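Vandach Line (Cakley laundry)

The Vandach Line is the garment-handling system at the Sopacua commercial laundry in Cakley, a plant that washes, presses and folds work clothing for hotels, restaurants and two bus companies. It is known mainly among people who work in laundries, a group not given to fan clubs. The line is named for Vandach, the firm that built it, and is called "the Van" by nearly everyone on the floor, to the lasting confusion of the delivery drivers.

Background

Sopacua opened its Cakley plant in a former furniture showroom, and for most of its history the plant automated everything except the part people complained about. Washing was automatic. Drying was automatic. Moving bags from the dock to the washers was done by an overhead rail. Between the dryers and the presses, however, stood the sorting tables, where shirts came out of carts in a warm tangle and had to be picked apart by hand, shaken out, turned the right way and hung.

The job was called "picking" and was considered the place where new hires went to find out whether they wanted to be hired. It paid the plant's lowest rate and caused most of its sore wrists. Management described it in job postings as "fast-paced."

Flat goods such as sheets and towels had been fed by machine for years, a sheet being a rectangle with few opinions. Shirts were another matter. A shirt has sleeves, a collar, a front that may or may not be buttoned, and no fixed shape of any kind once it has been through a dryer. Sopacua twice looked at fixed machinery for the task and twice sent the salesmen home with a fruit basket.

Installation

The company signed with Vandach after a visit to the builder's workshop in Carunberg. The first arms were installed in November, the start of the hotel banquet season, a choice of date that pickers of the period still bring up. The full line has 14 stations, each with one arm working over a plain table.

For the opening weeks the old tables stayed in use alongside the new stations. This was called parallel running in the project plan and "doing it twice" in the break room.

Operation

Each station handles one garment at a time. The arm takes hold of the cloth with a pair of fingers, lifts it, lets it hang, and looks for something it recognizes, usually a collar or a cuff. If it finds one, it takes a second grip there and passes the shirt on to the hanger. If it doesn't, it puts the shirt down and tries again from another spot. Pickers did much the same thing, though with commentary.

The difficulty lies almost entirely in the first two grips. Grab too little cloth and it slips; grab too much and the arm ends up holding a front panel, a back panel and part of a sleeve, which it will then treat with great confidence as a collar. Solid colors with a dark weave were hard for the early software, and so were white shirts on pale tables. Patterned shirts brought their own trouble, as a stripe running into a fold can look a good deal like an edge.
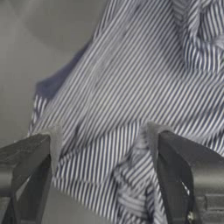
A garment that defeats the arm 7 times in a row is dropped into a side bin for a person to deal with. The bin was meant to be small. The one supplied with the line was replaced in the first month by a full-size laundry cart, and the word "exception," used in the manual for any garment placed there, passed into plant slang for anything that wouldn't cooperate, including the vending machine and one regional manager.

Effect on staff

Sopacua announced before installation that no one would be laid off, and no one was. People did leave, and the company was slow to replace them, a method that produces a similar total with less paperwork. Most of the remaining pickers were moved to new jobs called "line tender," each looking after several stations. The hourly rate went up one step. The work involved less lifting and a great deal more standing still, and opinion on whether this was an improvement divided mostly by age, with the older workers in favor.

The tender's duties are to empty the exception cart, to clear jams, to wipe down the tables and to answer prompts on a screen. The prompts show a shirt the arm is unsure of and ask the tender to tap the collar. Several tenders have pointed out that they used to find the collar with their hands, in less time, and nobody had asked them to confirm it afterward.

Some things got lost in the change. Pickers caught stains, missing buttons and pens left in pockets without being told to, simply from having the shirts in their hands. Once the arms took over, those went straight through to the presses. The pens were the most noticeable. A pocket check was added at the washing end, and it's done by a person.

Talk was another loss. The old tables faced each other, and the stations are in a row. Aiman Lumenta, a former picker who became the plant's first shift trainer under the new system, asked for the screens to be turned so that neighboring tenders could at least see each other. It took 2 requests and was eventually approved under the heading of safety.

Wrist complaints fell. Complaints about feet rose, and rubber mats were bought.

Performance

The plant has never published speeds. The only number in general circulation is 472, the count of shirts handled by a single station on its best shift, which was printed on a banner and hung over the line. Tenders observed that the shirts that day were all the same model from the same hotel. The banner remains up.

Later changes

Vandach has since revised the finger pads and the software that picks the first grip, and the exception cart is now emptied less often. Bus company jackets, which have a heavy lining and a zipper, were taken off the line altogether and are hung by hand at the last of the old tables. Shifts at that table are assigned by seniority. It is the most requested job in the building.

See also: Industrial laundry; Garment finishing; Sopacua

Last updated May 7, 2019

Shares: 2 | Comments: 3

pressroom_gal
The part about the pens is true at our place too. Blue ink on forty chef coats. We got a pocket check after that, same as everybody.

Dell R.
Article should mention the noise. The old tables were loud because of us and the new line is loud because of the air lines. I know which one I'd take.

hangerhook
My aunt works the jacket table and will not be giving it up, so please stop telling people about it.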